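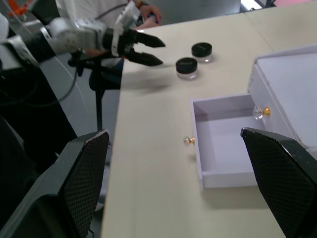
Tue 31 December. Bench notes, sample storage trial, Kirkenine workshop

The purpose of the present work is to decide which small container the workshop will adopt for dry pigments and fillers in the coming year. At present these are held in paper envelopes inside a drawer, and the September stock check recorded 658 g of material that could no longer be matched to a label. The type under consideration is the small cylindrical jar with a clear body and a black screw-on lid, two of which are on the beige table, one nearly touching the other. The clear body allows the colour and level of the contents to be read from the side. The lettering on the lids is faint and should not be relied upon for identification. All jars taken into use are to carry a written label on the body, and the lid is to be left unmarked.

Supply. Sample jars were requested from Promby and from Bouchard. Promby quoted for a carton of 48 with lids fitted. Bouchard supplies lids and bodies separately and asks for a longer lead time. R. Ahuja has asked that the order be held until the liners have been examined, and I agree with this.

Filling. A test portion of chalk filler was passed through the medium sieve and transferred with the narrow funnel. The funnel supplied with the old kit is slightly too wide at the stem and rests on the rim of the jar instead of entering it. A turn of masking tape around the stem made matters worse. The funnel from the Takivar kit fits properly and has been put in the left-hand drawer with the spatulas. Please return it there.

Tapping the jar on the bench after each addition settles the powder and gives a more even fill. Jars should be filled to the shoulder and no further. Overfilled jars leave powder in the thread, and the lid then feels tight before it has seated. Two jars from the first batch were rejected on this account, emptied and cleaned with a dry brush.

Weighing. Gross weight of the first full tray was 3,149 g. Gross weight of the second was 2,257 g, the second tray being only partly loaded. Tare weights for individual jars have not yet been entered. U. Bautista will enter them on the stock sheet before any further material is decanted, as we cannot work back to net weight without them.

Closure. Lids were turned to finger tightness only. A filled jar laid on its side overnight on dark card left no visible residue on the card. A second jar, closed with powder in the thread, left a thin line. The test should be repeated with the finer red oxide, which is more likely to creep than chalk.

Labelling. Proposed wording: name of material, supplier, date opened, initials. Pencil on matt label is preferred to ink, which smeared when handled with a damp glove. The label is to be placed so that it does not meet at the back, leaving a strip of clear wall through which the level can be seen.

Outstanding:
Tare weights (U.B.)
Examination of lid liners and reply to Promby (R.A.)
Repeat of side test with red oxide
Disposal of the old envelopes once their contents have been transferred
Shelf height to be measured before trays are stacked two deep

The drawer is not to be restocked with envelopes in the meantime. Any colleague who needs filler before the order arrives should take it from the second tray and record the amount on the sheet inside the cupboard door.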